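4.2 Do listing claims predict guest ratings?

Owners of short-stay rentals tend to believe that longer listings bring better reviews. The Drustitz survey is often cited in support, but it covered one season and let owners choose which reviews to send in. We doubt it shows much. Our own sample holds 400 listings from Sisar and Brustcombe, collected in May, and each was scored on 10 features, from parking to heating.

Length of text had no clear link with ratings once price was held fixed. Claims of a recent renovation did slightly worse than silence. One cottage was advertised as "fully modernized" and also as "unchanged inside from 1944" – its guests seem to have believed the second. Sofa beds, which owners count as sleeping 2, were the most common source of complaints in both towns.

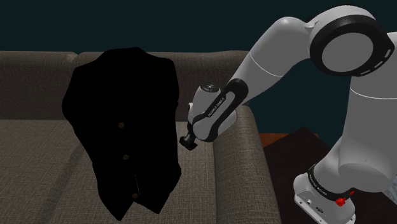 Figure 3. Simulated scene with a sofa, a black vest and a robot arm.

4.3 Limits of the Dabbas score

The Dabbas score treats every feature as equally useful to every guest. We see no reason to accept this. A couple without a car gains nothing from a driveway, and a terrace is worth little in winter. We report the score because earlier papers do, and readers should not lean on it. Missing reviews are a further problem – guests who left early rarely wrote one.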